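Capítulo 7

Organização de peças pequenas em superfícies de trabalho

Objetivos do capítulo

Ao concluir a leitura, o estudante deverá ser capaz de distinguir arrumação, triagem e acondicionamento; descrever os parâmetros que definem um recipiente compartimentado; aplicar um critério de separação a um conjunto de peças de cor variada; e avaliar a influência da superfície de apoio sobre a localização visual dos objetos.

Termos principais: compartimento, divisória, critério de separação, zona de alcance, fundo neutro, resíduo de triagem, taxa de ocupação.

7.1 Introdução

Os capítulos anteriores trataram do armazenamento em estantes e gavetas, no qual a unidade de manuseio é a caixa fechada. O presente capítulo passa à escala da bancada. A unidade de manuseio é agora a peça solta — bloco, ficha, parafuso, conta — e o recipiente permanece aberto durante toda a tarefa.

A mudança de escala altera o problema. Numa estante, o tempo gasto na localização de uma caixa depende sobretudo da etiqueta e do endereço. Sobre a mesa, a etiqueta perde importância e a localização passa a depender da cor, da forma e da posição da peça em relação às vizinhas. Recipientes profundos, adequados ao transporte, tornam-se inconvenientes, pois as peças inferiores ficam encobertas pelas superiores.

Convém fixar três definições. Arrumação é a colocação de cada peça em um lugar determinado. Triagem é a divisão de um conjunto misto em classes, segundo um critério declarado antes do início da tarefa. Acondicionamento é a disposição das peças já separadas em um recipiente próprio para guarda ou deslocamento. As três operações podem ocorrer em sequência, mas não se confundem: um conjunto pode estar acondicionado sem ter sido triado, como acontece com peças de várias cores guardadas em um único saco.

7.2 O recipiente compartimentado

Denomina-se recipiente compartimentado aquele cujo interior é repartido por divisórias fixas ou removíveis. A bandeja dividida é a sua forma mais simples. Quatro parâmetros bastam para descrevê-la: número de compartimentos, área útil de cada um, altura da borda e altura das divisórias.

A altura das divisórias merece atenção particular. Quando é inferior à da peça deitada, a peça passa de um compartimento a outro ao menor deslocamento da bandeja. Quando é muito superior, a retirada com os dedos fica dificultada, sobretudo nos cantos. Para peças de forma cúbica ou próxima da cúbica, adota-se neste livro altura de divisória compreendida entre uma e duas vezes a aresta da peça.

A taxa de ocupação é a razão entre a área coberta pelas peças, em camada única, e a área útil do compartimento. Taxas próximas da unidade indicam bom aproveitamento do espaço, porém dificultam a preensão, dado que não resta folga lateral para os dedos. Em bandejas de trabalho, a folga é preferível ao aproveitamento. Em bandejas de guarda, prevalece o contrário.

Exemplo 7.1. O conjunto didático Lurkivow contém 228 blocos, fornecidos misturados, e a bandeja que o acompanha recebe 19 blocos por compartimento em camada única. O número mínimo de compartimentos para acomodar todo o conjunto em uma só camada é 228 ÷ 19 = 12. Se a bandeja tiver menos compartimentos, restam duas soluções: repartir a tarefa em lotes ou admitir uma segunda camada. A primeira conserva a visibilidade de todas as peças do lote e é a adotada nos exercícios deste capítulo.

7.3 Critérios de separação

Um critério de separação é adequado quando toda peça pertence a uma classe e a uma só classe. A cor satisfaz essa condição em conjuntos de poucas tonalidades bem afastadas entre si. Em conjuntos de tonalidades próximas, duas pessoas podem atribuir a mesma peça a classes diferentes, e o critério deve ser substituído ou complementado por uma amostra de referência fixada junto a cada compartimento.

As peças que não pertencem a nenhuma classe prevista constituem o resíduo de triagem. Recomenda-se reservar-lhes um compartimento desde o início. A omissão dessa reserva leva o operador a depositá-las fora da bandeja, onde se misturam às peças ainda não examinadas.

A combinação de dois critérios, por exemplo cor e tamanho, multiplica o número de classes. Nesse caso é mais econômico triar em duas passagens: na primeira, pela cor; na segunda, dentro de cada cor, pelo tamanho. O procedimento é detalhado na seção 7.6 com o auxílio da ficha Plindix.

7.4 A superfície e o fundo

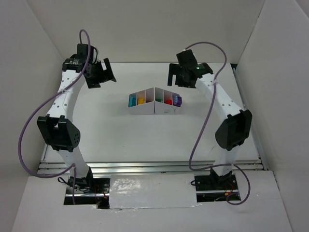
A superfície de apoio faz parte do sistema de organização, ainda que raramente conste da lista de materiais. Seu efeito principal é o contraste. Sobre um tampo branco e liso, fechado por paredes igualmente lisas, de tom branco-acinzentado, os blocos coloridos reunidos na pequena bandeja central são os elementos que mais dependem da cor para serem distinguidos, e o fundo não concorre com eles. A bandeja dividida é também branca, de modo que suas bordas se destacam menos do que o conteúdo. Para peças claras a escolha se inverte, e um tampo escuro e fosco oferece melhor separação visual.

A posição do recipiente é o segundo fator. A zona de alcance de uma bancada atendida por dois lados é a região comum aos alcances de ambos, e nela deve ficar a bandeja compartilhada. O afastamento em relação ao centro favorece um dos lados e obriga o outro a movimentos mais longos. Peças em espera podem ocupar a periferia, desde que não bloqueiem o trajeto até a bandeja.

O terceiro fator é a iluminação. Fontes pontuais projetam a sombra das divisórias sobre o fundo do compartimento e escurecem as peças encostadas a elas. A luz difusa reduz o efeito. Superfícies brilhantes produzem reflexos que podem ser confundidos com peças claras; por essa razão, o acabamento fosco é o indicado tanto para o tampo quanto para as paredes laterais.

7.5 Questões preliminares

1. Um conjunto misto é guardado em bandeja dividida sem critério declarado. Indique quais das três operações definidas em 7.1 foram realizadas.

2. Compare duas bandejas de mesma área total, uma com poucos compartimentos grandes e outra com muitos compartimentos pequenos, quanto à folga de preensão e à reserva para o resíduo de triagem.

3. Proponha um fundo adequado à triagem simultânea de peças brancas e pretas — e justifique a escolha com base no contraste.

A seção seguinte apresenta o procedimento de triagem em duas passagens e a folha de registro correspondente.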